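Switched Power Strips at Shared Desks: Layout and Labelling
Project report, Wistside study group, 18 Oct 2024 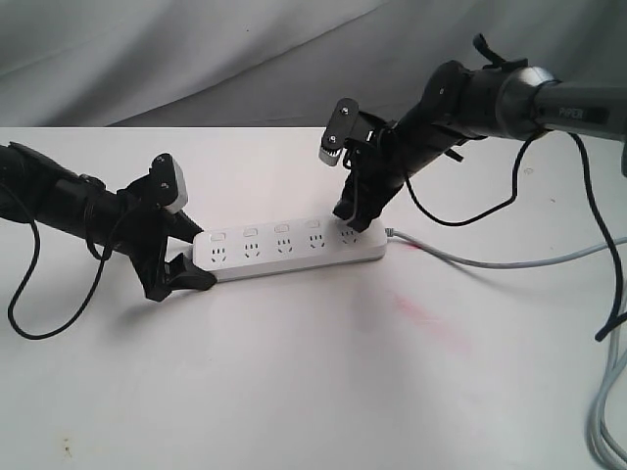 The group compared two ways of supplying a shared desk: one strip with a single master switch, and one strip with a separate rocker switch for each outlet. The second type was chosen for the main part of the work. With five outlets in a row, a user can cut one device and leave the other four running.

Desk layout. The work surface was kept clear apart from the strip and its cable. The strip was placed lengthwise, with the switches above the sockets, and the cable was led off to the right. A gap of 300 mm was left between the strip and the front edge of the desk.

Load. The highest combined load planned for the desk was 955 W. The Birnen monitor accounted for 59 W of this and the Van Rooij desk heater for 467 W. The remainder was shared by chargers and a lamp.

Labelling. Switches were numbered 1 to 5 from left to right on the desk plan. Users in the May trial asked for device names instead, and the plan was changed. Large plugs covering a neighbouring socket remain a problem and were left for later work.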